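Redport Issues Safety and Service Notice for Gekley Assembly Cells

REDPORT, 21/12/2023 - Gekley, which supplies robotic workcells for computer repair and refurbishment, has issued a service notice covering a gripper fault found at its Redport test site. The fault can cause the fingers of the gripper to open without a command after a protective stop. No one was hurt. Customers running the Pringle cell with controller software release 9 should stop unattended operation until the corrective update is installed.

What happened

The fault was first recorded in August during an endurance run at Redport. The cell was installing memory modules in a desktop computer. A cable brushed the wrist of the arm and triggered a protective stop, as designed. When the operator cleared the stop, the gripper controller restarted before the arm controller and returned to its default state, which is open. The module it was holding fell onto the motherboard.

The part was light and the damage was limited to one memory slot. The same sequence with a hard drive would drop a heavier part from a greater height, and an operator who has just cleared a stop may have a hand inside the work area. Gekley has therefore classed the fault as a safety matter.

Engineers then reviewed the logs from 3338 stop-and-restart cycles. The uncommanded opening appeared in 103 of them. In each case the gripper controller had come back first. The fault did not appear when the two controllers restarted in the correct order, and it did not depend on the part being handled.

"The stop itself did its job," said Skye Kinnear, head of product safety at Gekley. "The restart is where we had a gap. Our risk assessment treated the gripper as holding its last position through a stop and a restart, and the software did not guarantee that."

Test setup

The verification work uses the standard Pringle layout. Parts are staged in a gray 3D-printed fixture on the slotted aluminum table, with the target computer lying on its side next to it and its side panel off. The fixture carries a 3.5-inch hard drive with blue drive rails, memory modules and a CPU. Restart tests are run with the gripper over the fixture and over the open tower, with and without a part in the fingers.

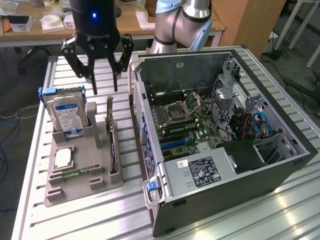 Corrective action

Gekley has prepared a software update, release 9.2, with the following changes:

The gripper controller no longer moves to a default state on restart. It reads the finger position and holds it.

The arm controller must report ready before any gripper command is accepted.

Clearing a protective stop with a part in the fingers now requires a second confirmation at the operator panel.

A mismatch between the stored and measured finger position raises a fault and keeps the arm disabled.

The update is installed from the service panel and takes nearly two hours, including the restart test at the end. Cells fitted with the older Nokesia control cabinet also need a replacement relay, part of the same service kit. The relay must be fitted by a trained technician with the cabinet isolated.

Interim measures

Until the update is in place, operators should keep hands and tools out of the work area while a stop is being cleared. If the gripper is holding a part, move the arm clear of the computer in manual mode and release the part over the table before resuming automatic operation. Do not support the part by hand. Unattended shifts should be suspended.

Computers that were in a cell during a protective stop should be inspected for dropped parts, bent socket contacts and damaged memory slots before they are powered on. Gekley asks customers to keep the controller logs for any such event and send them to the service desk with the cell serial number.

"We would like to see logs from clean restarts as well," said Mieke Postma, field service manager. "The timing between the two controllers varies with cabinet type and cable length, and our own site covers only part of that range."

Availability

Release 9.2 and the relay kit are supplied at no charge to all registered Pringle customers. Cells running release 8 or earlier use a different restart sequence and are not affected by this notice. A revised operator manual, with a new section on clearing protective stops, is included with the update.

Contact: Gekley Service Desk, Redport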